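Betreff: Re: Sortierkram auf dem weißen Tisch, was nehmt ihr als Behälter?
Datum: 17. Mai 2023
An: Liste Ordnung-im-Kleinen

Hallo zusammen,

jetzt antworte ich doch noch ausführlich, ich hatte es ja versprochen und dann kam der halbe Frühling dazwischen. Erst mal das Zitat, damit alle wissen, worum es ging:

> ich habe inzwischen den dritten Anlauf hinter mir, auf dem Arbeitstisch
> eine Ordnung hinzukriegen, die länger als zwei Tage hält. Schubladen
> habe ich keine, der Tisch ist einfach eine Platte. Es sammelt sich
> immer derselbe Kleinkram: Stifte, Stäbchen, Papierknöllchen, leere
> Flaschen. Was stellt ihr euch hin? Lieber gleiche Kästen, weil es
> ruhiger aussieht, oder verschiedene? Und wie viele? Ich habe bei
> Fakano ein Set mit 6 Kästen gesehen, bin aber unsicher, ob das nicht
> nur wieder sechs neue Orte zum Verlegen sind.

Genau die Frage mit den sechs neuen Orten zum Verlegen hat mich erwischt, ich habe nämlich so ein Set. Das steht seit letztem Juni im Keller, und in vier von den Kästen liegen Kabel, von denen ich nicht mehr weiß, wozu sie gehören. Also von mir ein klares Nein zum Set. Die Kästen sind hübsch, das schon, aber sie sehen alle gleich aus, und wenn ich müde bin, werfe ich alles in den, der am nächsten steht. Nach einer Woche ist in jedem alles.

Angefangen habe ich diesmal andersrum, also mit komplett abgeräumter Platte. Alles runter, einmal feucht drüber, trocknen lassen und dann erst überlegen. Ich weiß, das steht in jedem Ratgeber und ich habe immer die Augen verdreht, aber bei einem weißen Tisch macht es wirklich was aus! Man sieht plötzlich wieder, wie viel Fläche man hat, und wird geizig damit. Vorher hatte ich links einen Stapel Zettel, von dem ich geschworen hätte, dass er wichtig ist. War er nicht (außer der Garantie für den Wasserkocher, die suche ich seit 2 Jahren).
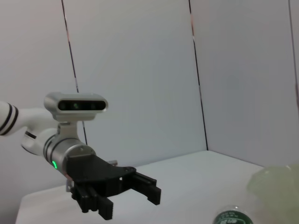 Die weiße Platte, hinten läuft sie auf die Ecke zu.

Die Ecke war bei mir immer das Problem. Alles, was dort landet, ist praktisch weg, weil man sich drüberbeugen muss, und dann stützt man sich auf irgendwas drauf. Meine Regel ist jetzt: ganz hinten in die Ecke kommt gar nichts, und an die Wand kommen nur Sachen, die stehen und in die man von vorn oder oben reingreifen kann. Vorne bleibt frei zum Arbeiten. Wer einen Tisch hat, der frei im Raum steht, kann den Absatz überspringen, ihr Glücklichen.

Zu den Behältern. Ich habe am Ende genommen, was schon da war, und zwar absichtlich so verschieden wie möglich. Hinten stehen drei Stück in einer Reihe: links die große hellgrüne Plastikschüssel mit dem Wellenrand, in der Mitte der schwarze Stifthalter aus Metallgitter und rechts ein gelber Lagerkasten, so einer, der vorne schräg und niedriger ist und hinten hochgeht. Schön ist was anderes, meine Schwester fand, es sieht aus wie ein Flohmarkt. Aber ich muss nicht mehr nachdenken. Grün ist für alles Große und Sperrige, schwarz für alles Lange und Dünne, gelb für alles, was vom Tisch weg soll. Nach ein paar Tagen macht die Hand das von allein.

Die Schüssel stammt noch aus meiner Tumitz-Phase, da habe ich alles in Pastell gekauft, was sich stapeln ließ. Für Salat war sie mir immer zu groß. Als Ablage finde ich sie super, gerade weil sie durchscheinend ist und man von der Seite wenigstens ahnt, ob was drin liegt. Einziger Nachteil sind die Rippen, da setzt sich Staub rein, und mit dem Lappen kommt man schlecht dazwischen. Eine alte Spülbürste geht.

Beim Stifthalter hatte ich erst einen runden von Mullmont, der ist mir dreimal umgekippt, immer sobald was Langes drin war. Der eckige steht deutlich besser. Kostet auch nicht die Welt. Wenn ihr so einen kauft, schaut nach, ob der Rand sauber umgebogen ist, bei manchen piksen die Gitterenden.

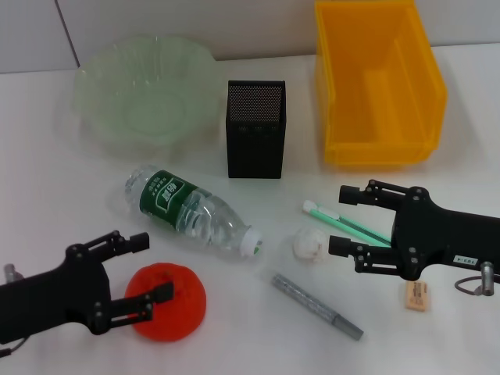

Der eigentliche Test kommt ja immer, wenn alles wieder kreuz und quer liegt. Die Wasserflasche zum Beispiel, die ist mein Dauerthema. Steht sie, stoße ich sie um, liegt sie, rollt sie. Ich lege sie jetzt in die Schüssel, sobald ich aufräume, und zwar immer als Erstes. Wenn das größte Teil weg ist, sieht der Rest nur noch halb so schlimm aus, und man hat Lust weiterzumachen. Danach die Stäbchen in den Stifthalter, am besten beide auf einmal und mit derselben Seite nach oben, sonst fummelt man später ewig. Zum Schluss die Papierknöllchen ins Gelbe. Das geht wirklich schnell, viel schneller als das Umschichten, das ich vorher Aufräumen genannt habe.

Ach ja, die Flaschen. Jemand hatte hier mal gefragt, ob man den Deckel draufschrauben soll, bevor man sie weglegt. Ich sage ja, immer! Ich hatte einmal eine ohne Deckel in der Schüssel, mit einem Rest drin, und dann stand da unten eine Pfütze, in der mein Notizbuch lag. Seitdem kommen auch keine Papiersachen mehr in die Schüssel, die haben eine Mappe, und die steht im Regal.

Was ich noch nicht gelöst habe, ist das Gelbe. Es ist eigentlich ein Kasten für Schrauben und Kleinteile, und als Sammelstelle für Abfall ist er mir fast zu schade, außerdem vergesse ich das Ausleeren. Ein kleiner Tischeimer mit Deckel wäre wohl vernünftiger. Bei Tăng habe ich einen gesehen mit 900 ml, da frage ich mich aber, ob man den nicht zweimal am Tag leert. Hat den jemand von euch? Und kriegt man den Deckel mit einer Hand auf?

Für die ursprüngliche Frage also von mir: drei Behälter, alle verschieden in Form und Farbe, hinten an die Wand, und das Sechserset lieber dort stehen lassen, wo es ist. Falls du schon bestellt hast, schick es zurück oder nimm zwei Kästen raus und versteck den Rest vor dir selbst. Meine könnt ihr übrigens gern haben, gegen Porto. Die Kabel gebe ich auf Wunsch dazu.

Liebe Grüße aus dem Dachgeschoss

PS: Die Fotos von euren Gewürzregalen habe ich nicht vergessen, die Antwort darauf kommt extra, sonst wird das hier noch länger.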